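Night Shift at Lerneck

The left one was dropping again.

Uyên Lâm heard about it by text, two words, LEFT AGAIN, and she was on the bus before she'd found her other shoe. Well, not quite. But nearly. Keys, hex set, the good screwdriver, half a roll of tape. No coffee.

Florencio had the door propped with his foot.

"It does the home move fine," he said. "Then it reaches for something and the wrist sags. Like it's tired."

"It isn't tired."

"I said like."

Up the stairs. The Lerneck building smelled of dust and somebody's soup. She dropped her bag, hit the stop button out of habit, hit it again to be sure. Two arms, left and right, bolted to the same rail. Everybody called the pair Pai. One name between them. Anneliese Hagedorn had started that in January and it stuck, even on the invoices.

"What did you change?"

"Nothing."

"Florencio."

"I tightened the finger. It was loose. So I tightened it."

Okay. So that was something. She got down level with the table and took hold of the left gripper and pushed. Gave a little. Pushed the other way. Gave a little more, with a click in it, a small dry click she felt in her thumb more than heard. Not the finger then. Further back. The joint behind it.

Cover off. Four screws, one chewed up already, which she was going to remember and mention to Dumdale when they sent the next bill. Inside, the horn screw had backed out by maybe a turn and a half. No threadlock on it at all. She held it up to the light and it was clean as a new pin.

"Who did this one last?"

He looked at the celing.

"Huệ did it," he said. "Or me. It was late."

She put a drop of blue on the threads, ran it in, wiped the extra off on her jeans. Her father used to fix sewing machines, a shop in Dernside with 1974 painted over the door, and he'd wiped his oil on his trousers every day of his life and her mother had yelled about it every day too. She thought about that. Then she thought about the cable, which was too tight at the elbow, and forgot the rest.

Moved the tie back two links. Swung the arm through by hand, all the way left, all the way up. Slack enough now. Cover on, three screws and the bad one.

Power.

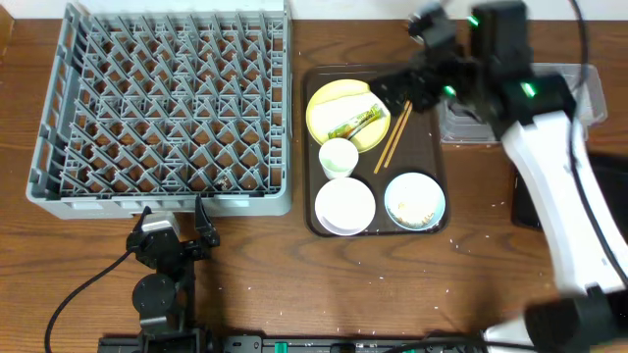
"Slow," she said. "Slowest you've got."

Florencio typed. The fan in the cabinet came up. She kept her palm over the stop and didn't blink, her eyes were stinging, she should of slept.

"Zero's off," he said. "Reads 185. Should be 136."

"Then teach it again. The horn moved, so the zero moved. Wrist straight, hold it, save."

"Save."

"Did it take?"

"It took."

She pushed on the gripper one more time. No click. Pushed harder. Solid, right through to the joint.

"Run it till morning," she said, already hunting for her bag. "And write down who put the threadlock on. Put my name. Put the time too."

"You want a ride?"

She did, yes. She'd left the screwdriver upstairs, she remembered it at the second light, and he was already turning the car around.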